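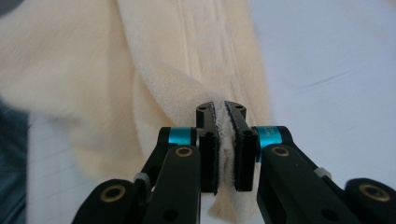 Cream cloth, fold held in gripper

Support > Ondeo Rent Ledger > Closed tickets > Rebate and arrears

Reading time: 5 min

Rebated rent not applied after July review; arrears notices generated against full market rent

Product: Ondeo Rent Ledger, hosted
Customer: Korar Community Housing
Site: Woldemariam Court and associated street properties
Component: Rebate schedule, arrears run
Severity: High
Status: Closed, fix applied
Opened: 05/09/2019

Problem as reported

Household income reviews were completed in July and the new rebates entered against each tenancy. On the first arrears run after the new rebates took effect, a number of accounts were charged the full market rent with no rebate line. The accounts then showed as in arrears although the tenants had paid the amount in their review letters. Notices were generated to the print queue. Korar has held the queue and asks that no notice be released until the cause is known.

Customer confirms the review letters are correct. The rebate percentage and the rent payable shown on the tenancy summary screen match the letters. Only the ledger is wrong.

Scope

Tenancies in the July review: 251
Tenancies charged with no rebate line: 56
Remaining tenancies: charged correctly, no action

All affected accounts have at least one household member whose income was updated during the review. Not every account with an updated income is affected.

Log

Entry: first response
Asked customer to leave the print queue on hold and to stop any manual adjustments. Staff had already credited some accounts by hand to clear the false arrears. These were left in place for now and listed separately, as a rerun of the charge would otherwise credit the tenant twice.

Entry: reproduce
Copied the Korar database to the test environment. Ran the weekly charge for one affected account. Full market rent posted, rebate line missing, no error on screen. Ran the same charge for an unaffected account in the same building. Both lines posted. Fault reproduces on demand.

Entry: rebate schedule
Checked the schedule table for the affected account. The new rebate exists, is approved, and carries the correct amount. Start date is correct. The previous rebate was end-dated correctly on the day before. No gap and no overlap. Ruled out a date error in the schedule itself.

Entry: user permissions
Customer asked whether the fault could come from reviews being approved by a relieving officer. Compared approvals on affected and unaffected accounts. The relieving officer approved some of each. Ruled out.

Entry: market rent table
Market rents were revalued in the same month and loaded from a spreadsheet. Suspected that the rebate was being calculated against the old market rent and dropped as out of range. Reloaded the earlier market rents in test and reran. No change. Ruled out, and new market rents restored.

Entry: income import
Incomes are imported through the Tonumness connector and then matched to household members. Turned on detailed logging for the charge run. For affected accounts the run writes the following:

REBATE SKIPPED - HOUSEHOLD NOT FULLY ASSESSED

This message goes only to the detailed log. With standard logging the account is skipped silently and the market rent is posted without the rebate.

Looked at the household records. Each affected household has a member with 2 current income records. One is the imported record, marked assessed. The other was keyed by hand at the counter before the import and is still marked pending. The tenancy summary screen reads the most recent record only, so it shows the correct rent. The charge run reads all current records and skips the rebate if any one of them is pending.

Entry: confirm cause
In test, closed the pending record for one affected account and reran the charge. Rebate line posted for the correct amount. Repeated for an account with a part-time income and a pension in the same household. Same result. Reopened the pending record, reran, fault returned. Cause confirmed.

Entry: why the records were not merged
The connector is meant to close a hand-keyed record when it imports a newer one for the same person and the same income type. It compares the income type as text. The counter form at Korar uses a local list in which several types have been renamed, with "Family payment" entered as "Family payments" and so on. The text does not match, the connector treats the import as a second source of income, and both records stay current. The rent calculation was not inflated, as pending records are excluded from the assessed total.

Fix

Steps were run in test first, then in production after close of business with the customer's written approval.

1. Backed up the ledger and household tables.
2. Restored the standard income type list on the counter form. Local names kept as display labels only.
3. Closed the pending duplicate records on the affected households. Each was checked against the review file by Korar before closing.
4. Reversed the incorrect charges. Reversals carry the ticket reference in the narration field so they can be found at audit.
5. Reran the weekly charge for the affected accounts only.
6. Removed the manual credits on the accounts adjusted by staff (9 accounts). Balances checked against rent payable less receipts.
7. Deleted the held notices from the print queue and reran arrears.

Result: all affected accounts now carry a rebate line. Some accounts remain in arrears after the rerun. Korar checked these and confirms the debt is genuine and predates the review. Notices for those accounts were regenerated with the corrected balance.

Notes for customer

Tenants who used the phone balance service before the correction may have been told a higher amount. The service reads the ledger directly and shows the corrected balance from the morning after the rerun. Korar will write to the affected households. Wording of that letter is a matter for Korar.

Direct deductions from payments were not changed by this fault. Deduction amounts are taken from the tenancy summary, which was correct throughout.

Do not rename income types on the counter form. If a different name is needed at the counter, change the display label under Setup, Household, Income types, Label.

Follow-up

Change request raised to write REBATE SKIPPED to the standard run report and to hold the charge for review instead of posting market rent. Accepted for the next maintenance release.

Second change request raised to match income types by code. Under assessment by the connector team, no release set.

Interim check: before each arrears run, open Reports, Household, Pending income and filter on tenancies with an active rebate. Any row in the report should be cleared before the run is started. Korar has added this to its weekly checklist.

Customer agreed to closure. Reopen under the same reference if a rebate line is missing on any later run.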